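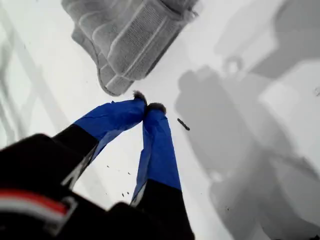 十月份列表里有人写道：
> 叠毛巾这种活，我家孩子五岁就会了，机器折腾到现在还要人在旁边盯着，我看再过20年也进不了厨房。
> 仓库里搬箱子倒是早就行了，箱子有棱有角，布没有。

这话我同意一半，回得晚了，见谅。我在车间里待得久，箱子那边确实没什么好争的，Greron 那套码垛线我们用得很顺手，麻烦全在软东西上。一块灰毛巾往白台面上一扔，团成什么样全凭运气，边卷在哪儿、角藏在哪儿，人手一摸就知道，两根手指的夹爪得先找到一条能捏的边，捏浅了滑掉，捏深了带起两层。指头上缠蓝胶带、指尖贴软垫，这些土办法我们也都用过，管用一阵子，胶带起皱了再换呗！

Kikau 项目那边我去看过一回，他们拿两只夹爪练抓毛巾，前后练了400次，一只按着，一只去捏边，思路我觉得是对的（人叠被单不也是两只手嘛）。慢是真慢，叠一条我在旁边能叠完一摞，可比起前年已经好太多了。

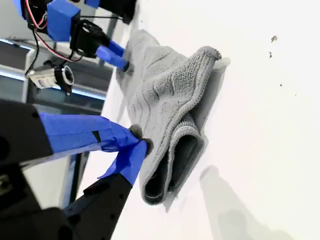
几个想问大家的
1. Besson 的软指垫有人长期用过吗？我手上这副用了1,000次左右手感就变了，不知道是不是个别情况。
2. 毛巾厚薄不一的时候，你们是调夹持力，还是干脆先分拣？
3. 家里的活到底先从哪件做起？我投洗好的毛巾一票，碗碟我是不敢让它碰的。

Clilness 的聚会我会去，带30条旧毛巾，谁想试自己的夹爪尽管拿去揉。

2018年12月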